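A Small Station for a Small Kitchen: Interview with Genowefa Czerwiński

The teaching kitchen programme at Jamulden has been running since September under the direction of Genowefa Czerwiński, who previously managed canteen services for the housing association Çınar. Her remit is a narrow one. The programme concerns itself with people who cook in one room, often with a single ring and very little worktop, and with the way such a space can be arranged so that a simple meal may be prepared in it without undue difficulty.

Ms Czerwiński received us on a Tuesday, shortly before the morning session. She was asked first why the programme does not make use of a fully fitted kitchen.

"We had access to one for the first year," she said. "It was a very good kitchen. Participants enjoyed it and then went home to something quite different. A person who has learned to cook with four rings and two metres of counter has to learn again when there is one ring and the space of a tea tray. We decided to begin with what people have."

The station in its present form consists of a single cooking ring on a white surface, a tray, a bowl and a small bottle. Ms Czerwiński was closely involved in the choice of each item and rejected a number of earlier arrangements.

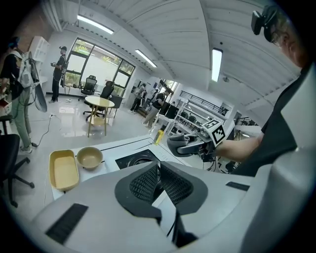 The cooking station, with tray, bowl and bottle, and the round table in the middle of the room.

The tray and the bowl are kept side by side. In the programme's written guidance the tray is reserved for ingredients that have been prepared and are waiting to be cooked, and the bowl for anything that is to be mixed. Participants are asked to return each item to its place before they begin the next step.

"It sounds severe when it is written down," Ms Czerwiński said. "In practice people take to it within one session. If the tray has a place, you do not look for it while something is on the heat. I would say that most of the accidents I saw in canteens began with somebody looking for something."

On the matter of quantity she was firm. An earlier version of the station, designed by her colleague Gerrit Desmet, had included a rack of utensils and a set of stacking containers supplied by Felano. It was withdrawn after one term. Mr Desmet, who was present for part of our conversation, accepted the decision with good grace, although he maintains that the rack deserved a longer trial.

"I still think people would have grown used to it," he said. "Genowefa's view was that every object takes up room twice, once where it stands and again where your elbow wants to go. I have repeated that to others, so I suppose I must agree with it."

The programme has so far received 243 participants, of whom about 100 have returned for a second course. Sessions are held in the same room throughout, and the furniture is deliberately plain. Asked whether a more domestic setting had been considered, Ms Czerwiński replied that it had, and that the proposal remained open. Her own preference is for a room in which the table and chairs can be moved easily and the floor can be marked with tape where necessary.
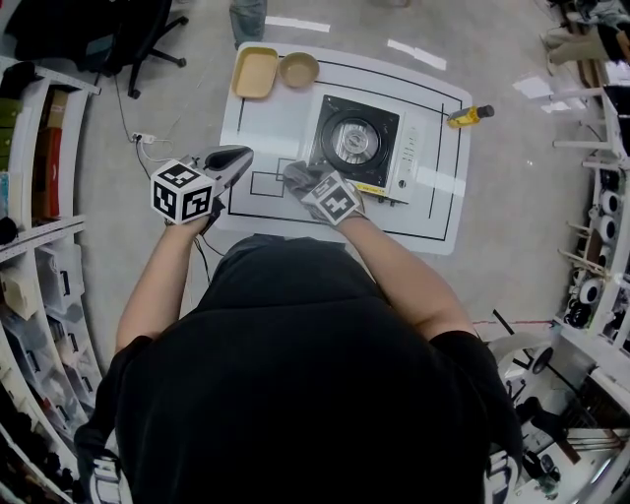
Questions of outline and position occupy a considerable part of the guidance, which was drafted by Şükran Kurtuluş and is now in its second edition. Ms Kurtuluş favours marking out areas on the work surface for learners who are new to cooking, and removing the marks once the habit has formed. Ms Czerwiński is more cautious about the second step.

"Şükran would take the lines away after a month," she said. "I would leave them for as long as anybody finds them useful. There are experienced cooks who keep a strip of tape on the worktop at home, and I see no shame in it."

She was asked finally about the coming year. A shorter course for older residents is planned with Remo Grasso, who will be responsible for the recipes, and the programme hopes to place a second station at the Prevolel day centre. The recipes will be limited to dishes that can be made on one ring, with no more than one bowl to wash afterwards. Mr Grasso has submitted a first list, which included a risotto. Ms Czerwiński has asked him to shorten the method.

Enquiries concerning the spring course may be made at the Jamulden office, room 503, during the morning.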